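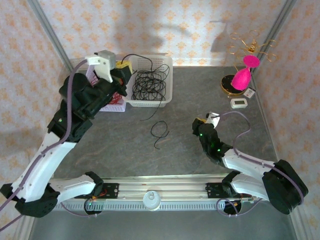
White and pink baskets beneath the left arm, with floral wallpaper behind.

February 25, 2018

The annual appreciation breakfast for the Zutov Police Department and the county deputies assigned to our district was held last week at the Rizk Street Community Hall. I have attended each of these breakfasts as a resident, and this year I was asked to assist with the planning. The following remarks are my own and do not represent the position of the department or of the city.

Attendance was higher than in any previous year. The hall is permitted for 200 persons, and 137 signed the guest book, among them officers from the day and night shifts, dispatchers, two retired sergeants and a large number of families from the Ilto neighborhood. Several officers were called away before the meal was served. Their plates were wrapped and delivered to the station on Provus Avenue before noon.

The program opened with a short address by Chief Fouad Helmy, who thanked the residents for their support during the November storm. He reminded those present that the department answered 300 calls in the two days when the power was out, and that many of those calls were requests to check on an elderly parent or neighbor. He asked every household to keep a list of emergency contacts by the telephone and to make sure that house numbers can be read from the street after dark. These are modest requests, and I hope they will be followed.

The student recognition came next. Pupils in the third and fourth grades had been invited to write letters to the officers, and 60 letters were received. Four were read aloud by their authors. One girl wrote to the crossing officer at her school, who has learned the names of all the children on her corner and, according to the letter, also the names of their dogs. The officer in question was seated in the second row and had to borrow a napkin.
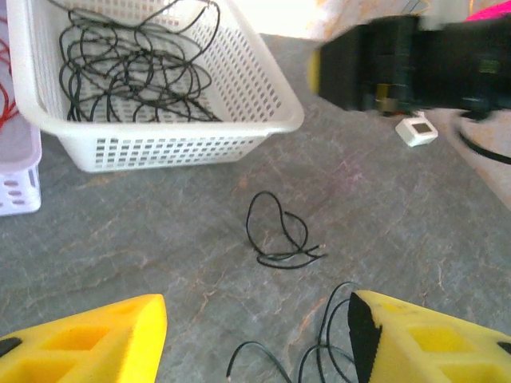

The Service Award

The Resident Service Award was presented to Justinas Koppel in recognition of his work with the home safety visits. Mr. Koppel began making these visits four years ago, in the company of a community officer, after a series of break-ins on the east side of Ilto. He examines door locks, window latches and porch lights, and he carries out minor repairs at no cost to the homeowner. Officers who have worked with him spoke of his patience, particularly with residents who are reluctant to have strangers in the house.

Mr. Koppel's acceptance speech was brief. He thanked his wife, corrected the spelling of his name on the certificate, and asked for more people to help with the visits. A sign-up sheet was placed at the end of the coffee table, and nine names had been entered by the close of the morning. Anyone else who wishes to take part may leave a name and telephone number at the front desk of the station. Participants must be at least eighteen years of age and must complete a background check, for which the department does not charge a fee.

I was also asked by several guests whether the visits are available to renters. They are, although written permission from the property owner is needed before any lock is replaced. Adjustments to existing hardware do not require permission.

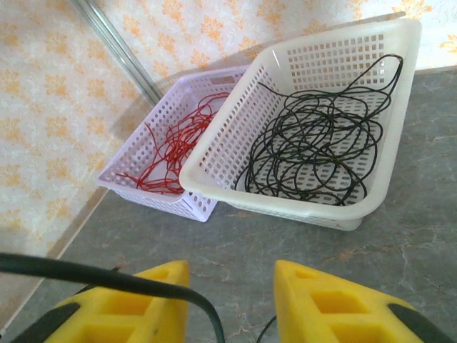
Some matters will need attention before next year. The sound system failed twice during the Chief's remarks, and guests seated near the kitchen reported that they could hear very little. Parking was also a difficulty — the lot behind the hall was full well before the program began, and a number of families walked from the library. I have suggested that the library lot be listed on the invitation as overflow parking, with a person stationed at the crossing.

There was some discussion about moving the breakfast to a larger building. I would be sorry to see this done. The hall is within walking distance of the station, which allows officers on duty to come in for a few minutes and return to their shifts, and I believe more of them attended for that reason. A second seating would address the crowding just as well, and the kitchen staff have indicated that they would be willing to consider it.

The letters from the students are on display in the station lobby and may be viewed during regular business hours through the end of next month. Families who would like the original returned should ask for it at the front desk.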